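# Planning the equipment for our home-help robot

Our group has spent most of this term in the simulated kitchen, and we've grown rather fond of it, but sooner or later we have to buy something.
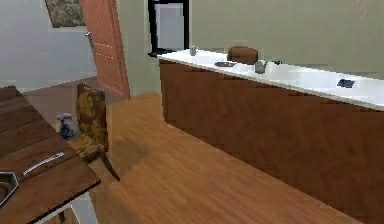 The budget from the Ririco fund is 1,570 pounds, and the arm will swallow 800 of that before we've so much as bought a bolt. We looked long and hard at the Drulten base (lovely thing!) and went for the Geloletti one in the end, as it is 34 cm wide and should get between a table and an island without a fuss.

Still to be priced:

- spare battery, 60 pounds at most
- gripper pads, suitable for mugs and pan handles
- a second charger, if Yen will lend us the first until August

We'd dearly like a better depth sensor too, but that will have to wait for next year's group.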